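Viernes, 6 de octubre de 2023

Me he levantado a las siete con dolor de cuello. He desayunado de pie, mirando por la ventana, y he decidido que hoy tocaba el armario del pasillo. Llevaba desde marzo diciendo que lo haría. En marzo vacié la balda de arriba, volví a llenarla con las mismas cosas y lo dejé.

Antes de empezar he llamado a Marcela para preguntarle si quería los juegos de los niños o si los daba. Me ha dicho que los números de madera los quiere ella, para la pequeña, que está empezando a contar con los dedos y se salta siempre el cinco. El resto le da igual. Hemos hablado también de la caldera, que les ha vuelto a fallar, y de Ľudovít, que sigue sin encontrar quien le arregle el coche por un precio normal.

El armario. En la balda de abajo había tres cajas de zapatos, una bolsa de lana que no recordaba haber comprado y el puzle grande de Drakitz, el del puerto. Abrí la tapa por curiosidad y encontré dentro un recibo de Brelska por 1193 coronas. No dice de qué. Lo he guardado en el cajón de la cocina por si Peter se acuerda, aunque no creo. También ha salido una linterna sin pilas, dos manteles y el cargador de un teléfono que ya no tenemos.

Los manteles los he puesto a lavar. Uno tiene una mancha de vino de la cena con los Kubíček, y Žofie me dijo entonces que con sal salía. No salió. La lana la he dejado aparte porque el color es bonito, un verde oscuro, y a lo mejor le sirve a Miroslava.

A media mañana paré para ir al correo. Había cola. Tenía el número 771 y la pantalla no llegaba ni de lejos, así que me fui y volví después de comprar pan y unas pilas para la linterna. El paquete era el filtro de la aspiradora, que ya daba por perdido. Comí sopa de ayer.

Por la tarde me puse con los números. Estaban repartidos por todas las cajas, mezclados con botones, con piezas de dominó y con lápices rotos. Son cuadraditos de madera clara, con el borde ondulado, como cortados para encajar en algo, y cada uno lleva su cifra. El tablero donde encajaban no lo encuentro. Creo que se quedó en la casa vieja, o que lo tiramos cuando se partió, no estoy segura. Marcela dice que no le hace falta, que los pondrá en el suelo en fila.

Fui llevándolos a la mesa según aparecían. El uno y el dos estaban juntos en la misma caja de zapatos. El siete tenía cera de vela pegada y se la quité con la uña. El cuatro tardó en salir y ya pensaba que tendría que pedirle perdón a Marcela por mandar el juego incompleto.

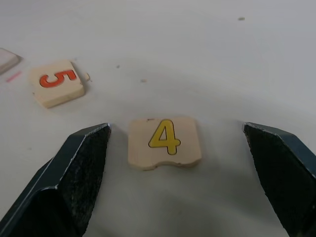
La cifra es amarilla, de un amarillo mostaza, con una línea fina y oscura alrededor. El color ha aguantado bien para lo que ha pasado. Me acordé de Peter diciendo los números en voz alta desde la cocina y de los niños corriendo a buscarlos, y de que siempre había pelea por el ocho. No sé por qué por el ocho.

Los he metido todos en una lata de galletas Plamier con un papel doblado encima para que no suenen tanto. Falta el nueve. He mirado debajo del armario con la linterna y solo había polvo y una pinza de la ropa. Mañana muevo la cómoda, que puede haber rodado hasta allí – aunque un cuadrado no rueda, claro.

Miroslava ha pasado a las seis y se ha llevado la lana. Se quedó media hora. Dice que en el edificio van a cambiar los buzones otra vez y que nos tocará pagar 1114 coronas por vivienda. Me parece mucho por un buzón. El que tenemos cierra mal pero cierra.

Peter ha llegado tarde y con hambre. Le he enseñado el recibo y no se acuerda. Cenamos huevos con patatas. Él ha bajado las cajas vacías al contenedor y yo he pasado un trapo por las baldas, que falta les hacía. El puzle del puerto lo he vuelto a dejar abajo, de momento.

Para mañana: mover la cómoda, llamar a Dudás por la persiana, recoger los manteles si están secos.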